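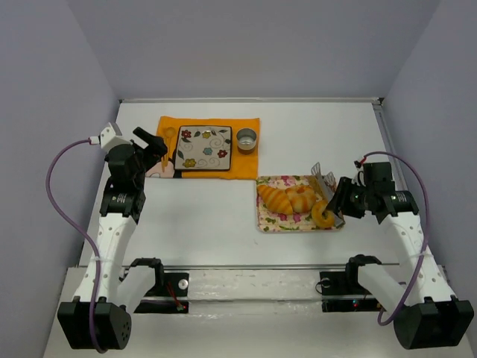 Bench 2, breakfast layout, both arms up. Plate and cup on the orange cloth, bread on the flower tray.

October, started 9:40. Comparing the new Wolteck fingers against the old Tsai set on the two-arm bench. Same layout for both, same script, swap fingers at lunch. Salamatu Chukwu ran the leader side for the morning, me after.

Setup stuff first so I don't forget again. Right arm was throwing a bus timeout at startup, three times in a row. Reseated the gripper connector, fine after that. Should probably strain relieve that one better, the purple cable gets tugged every time the wrist rolls past halfway. Left arm no complaints.

Controller at 800 Hz for everything today. Tried going lower last week on the Orkthorpe bench and the grip current got jumpy, don't want that mixed in with the finger results.

Morning, Tsai fingers:

Croissant – fine from nearly any angle. The ridges help, fingers settle into them.
Round roll – ok if you come in square. Off axis it rolls and you chase it round the tray. Also it sits against the croissant so you have to nudge that one first or you pick up both.
Ring pastry – best of the bread. One finger in the hole, one outside. Salamatu likes closing across the whole ring instead, also works but needs more opening than I would have guessed.
Metal cup – bad. Slides. Rim is too shiny/hard for these pads, they've gone smooth at the tips.
Plate – only from the edge, left arm, and the wrist has to be almost flat to the cloth. Cloth bunches. Got it up twice in a row then lost it and stopped for coffee.
Yellow spoon – hopeless lying down. Fingertip clearance. Gave up after a while.
Slotted server – grab the shaft, not the head. Right arm only, left can't get there without crossing over and I am not doing that with the plate in between.

108 grasps logged total before lunch, 28 of them drops. Most of the drops are the cup and the spoon, need to split it out by object before anyone quotes that number.

Swap took longer than it shoud. Wolteck screws are a different length from the Tsai ones, so DO NOT mix the trays up. Labeled both bags.

After lunch, Wolteck fingers:

Rezeroed both grippers, closed position had moved a bit on the left. Cup is much better, picked it by the rim and by the side and it held on the way over. Spoon now possible, tips are thinner, still have to press into the cloth a little to get under the handle. Watch the current when doing this, left arm spiked and I let go early.

Bread is slightly worse?? Thin tips dig in to the roll. Backed the grip limit off 2 steps and it was ok. Ring pastry same as before.

Wrist camera on the left loses the target about when the fingers close, new fingers are longer so they cover more of the view. Might tilt the mount. Ask Graltville if they still have the angled one, they had a spare in the spring.

Didn't finish the plate with the new set. Only a handful of tries, not enough to say anything.

To do:
split drops by object, both sets
clip for right arm cable
new pads for Tsai tips, then rerun cup only, otherwise teh comparison isn't fair
plate, Wolteck, proper run
put the grip limit back before Salamatu's session

Arms parked and powered down 5:15. Wolteck fingers left on.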